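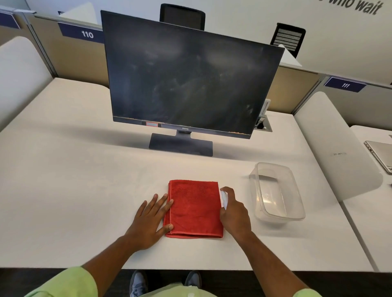

Dampen the cloth with the spray bottle, then wipe the monitor.

Preparing a road surface noise survey: site check, test setup and data review

This page covers a roadside pass-by survey on a single stretch of pavement, from the first site check to the file that goes to the reviewer. It assumes a class 1 sound level meter, a field calibrator, a speed radar and a small weather station. Trailer measurements are covered on a separate page.

1. Choose the section

Pick a straight, level section with steady traffic. The pavement must be the same type and age for the full length under test, including any patches. On the Clollesum bypass, the usable part is 200 m long and starts past the second drainage grate. Everything before that was resurfaced separately and must be left out.

Walk the shoulder before setting up. Look for loose gravel, open joints, utility covers and fresh sealant. Mark each one on the site sheet with its distance from the start point. A joint close to the microphone line will show up as a short click in every pass, and it can't be removed later without also removing tire noise.

Avoid sites with a guardrail, wall or parked vehicles between the lane and the microphone or directly behind it. Mown grass behind the microphone is fine.

2. Check the weather

Measure only on dry pavement. Porous surfaces hold water long after the top looks dry, so press a paper towel into the wheel track before deciding. If it picks up moisture, wait.

Stop when wind at microphone height goes over the limit in your test plan. Record air temperature and pavement temperature at the start, at every break and at the end. In September the pavement can be much warmer than the air by early afternoon, and the correction depends on which of the two your method uses. Write the choice on the site sheet.

3. Set up the microphone

Place the tripod at the side distance given in your method, measured from the center of the test lane. Use a tape, not the lane markings. Set the height from the road surface. On a sloped shoulder these two references can differ by more than the allowed tolerance.

Fit the windscreen, then run the cable away from the tripod legs and tape it down. Calibrate and write down the reading. If the meter is off by more than 0.5 dB, replace the battery and repeat. If it is still off, use the spare meter.

Set the meter to:

Weighting: A
Time response: Fast
Logging: one-third octave bands
Range: single range, auto off

Sync the clocks on the meter, the radar and the weather station. The Cerent import tool matches records by time stamp and does not correct for drift.

4. Record the passes

Log only vehicles that are clearly separate from others. Wait until the level has dropped well below the peak before accepting the next one. For each pass, enter the vehicle class, the speed and the file number. Mark trucks with a lift axle raised, vehicles with a loud exhaust and anything towing. These are kept in the file but flagged.

Repeat the calibration check at each break and at the end. If the start and end values differ by more than 0.5 dB, the passes between them are not valid.

5. Review the data

Copy the raw files before opening them. Name the folder with the site number and the run number, for example 1722-3. Do not rename single files.

Plot maximum level against the log of speed for each vehicle class and fit a line. Check the points farthest from the line by listening to the recording. Remove a point only for a reason you can write down, such as a horn or an aircraft.

Then look at the one-third octave spectrum. Dense surfaces normally peak near 1 kHz. On the Oltlow test section, which has a porous top layer, the peak sits closer to 700 Hz. A peak at an unexpected frequency should be compared with the earlier run before it is reported.

6. Send the file

Include the raw data, site sheet, calibration values and list of removed points. Surveys done under the Berhe contract go to Sorcha Ó Briain for review. Files without an end calibration value are returned.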